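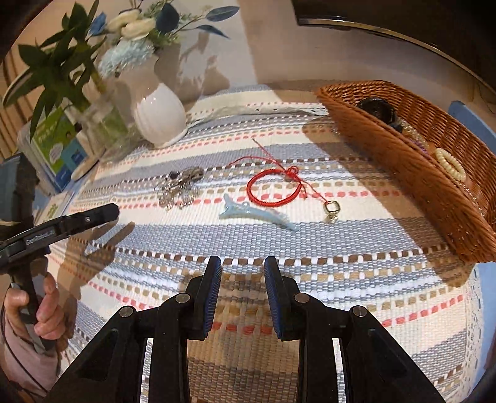

Up at quarter to six. Legs heavy from the stairs yesterday. Weighed myself before breakfast and I'm 71 kilos on the dot, so two over with the bout three weeks off. Mal-soon says two is nothing. She has never had to cut it herself.

Porridge, half a banana, black coffee. Wrote up the skipping log while it cooled. 1,145 without a trip last night, which beats my old best but is still well behind Jingyi, who did 1,623 in April and has it written on the whiteboard at Hiller's so the rest of us have to look at it.

Morning session was all footwork. Tape on the floor, jab and step left, jab and step left, for what felt like an hour. I keep squaring up when I go backwards. Mal-soon stopped me every time and made me reset, and by the end I was doing it properly maybe half the time. She wants me going to my left all night against Puvley because of the right hand. I've watched the Puvley fight from last winter four times now. He loads up on the right and his left hand drops to his chest before he throws it. The kid he was in with saw it too, you can tell, but he was too tired by the third to do anything.

Work from ten till four. Dull. Ate lunch in the ute with the window down, chicken and rice again.

Sparring at half five. Three rounds with Ra, who is a southpaw and no use at all for Puvley, but he was the only one there near my weight. First round was his. I reached for him and got caught coming in, twice with the same straight left. Second was better once I stopped trying to lead. Landed a good body shot and heard him grunt. Third was even, though Jingyi was on the timer and gave it to Ra. My nose bled a bit after. Stopped by itself.

Finished with 100 sit-ups and the heavy bag. The left glove is splitting along the thumb seam. I've taped it, but it won't last until the fight, and the competition pair have to stay in the bag. Need to ring Zillovine in the morning and see if they'll still do the trade price.

Mal-soon had the paperwork back from the association. Medical is booked for next week. They've moved us up the card, fourth bout now, so I'll be on before seven and Mum can get the early train home. I'd rather go on early anyway. Last time I sat in the change room for two and a half hours with my hands wrapped and was worn out before I walked.

Home by eight. Fish, greens, no potato. Bit of swelling under the right eye so I sat with the peas on it and watched the second half of the footy. Didn't take much of it in.

Tomorrow is the easy run by the river, then pads at six. Must remember to wash the wraps, all three pairs are in the bottom of the bag and they stink.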